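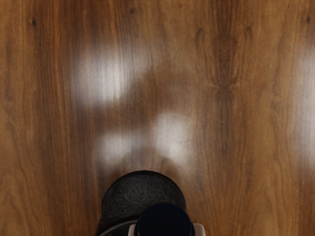
Workshop notebook, arm build
Posted in March by the bench 3 log keeper
Print this page | E-mail this page

Evening session, started 7:20. Purpose was to find out if the simulator is any use to us or if we have been decorating a screen for a month. I am still leaning toward the second.

Background for whoever reads this cold. The arm on bench 3 is the Jokham kit with our own wrist bracket. The sim copy of it runs in Katiyar, on the old desktop by the door. The plan, agreed before I had a vote, was to get the wrist camera view good enough in the sim that we could tune the block finder there and carry the numbers over to the real arm. I said then that a pretty tabletop proves nothing. Writing it down again so it is on paper.

Wood table, lights on, nothing placed. The finder should return zero blocks. First run it returned 3, all of them glare. It likes anything pale with a soft edge, and the lacquer gives it plenty. The big hazy patch, upper left of center, was called a block with high confidence. The one just above the gripper was worse, as it is nearly rectangular, and a rectangle is exactly what the finder was told to look for.

So the finder can't tell a reflection from a piece of pine. Fair enough, I wrote half of it. But the real bench top is scuffed birch ply with no shine on it at all. Somebody picked this wood out of the Celine texture pack because it looked expensive. We are now tuning against a problem we don't have, and I'd like that to stop before we get proud of solving it.

Things tried:

Gloss down by half. Two detections left.

Gloss at zero. No detections on the bare table. Then I put a pale block in and it found that on every try, which tells us it can find a pale block on dark wood. So could my aunt.

Gloss back up, threshold raised until the bare table came up clean. It then missed the pale block if the block was sitting in a bright patch. Expected.

Ran 1000 renders with the light moved a little each time, threshold left at the raised value. 48 false detections. The Lokell write-up we were all passed in the winter would call that a good result. I'd call it 48 times the arm goes down and closes on nothing. On the real machine every one of those is a finger pad pushed into the bench, and we are out of spare pads.

Separate gripe. The housing sits at the bottom of the view, with the dark blue cylinder over the lower part of it and a little light gray tab to each side. In the sim that never shifts, so the mask is easy, draw it once and forget it. On bench 3 the camera mount has play in it. I pushed on it with a finger and the gripper slid far enough in the picture to come out from under the mask. Any number we carry over assumes a stiff mount. We don't have one. Two longer screws and a washer might do it, or reprint the bracket thicker. I would do the screws first, the last reprint took all night and came off the bed curled.

Also the grain. There's a dark feathered figure up the right side that I expected to cause trouble, and it caused none at all. I was wrong about that. It makes me trust the glare result a bit more and the rest of my guesses a bit less. The tiny dark specks near the top didn't set it off either. I had a bet with myself on those.

Seed for the long run was 2049, in case somebody wants to repeat it and tell me I did it badly. Settings are saved next to the log on the desktop. Please don't save over them, copy the folder.

What I would do, in this order:
- fix the mount
- photograph the real bench top under the shop lights and use that for the table
- throw out the walnut-looking one, or keep it only as a torture test
- teach the finder that a block has a shadow side. A patch of glare doesn't

The last one is real work and I'm not volunteering for it this week.

9:50. One more try before closing up. Moved the light off to the side and the bright patches slid with it, as they should. A block would stay where it is. So if we grab two views from two wrist positions and compare, the glare ought to give itself away. Costs a second move per pick and the arm is slow already. Not tested. I don't want it repeated as if it worked.

Left the desktop on, the render queue is still going. The arm is unplugged.

This site uses cookies to remember your login. By continuing to browse you accept their use. OK | Read more
Print this page | E-mail this page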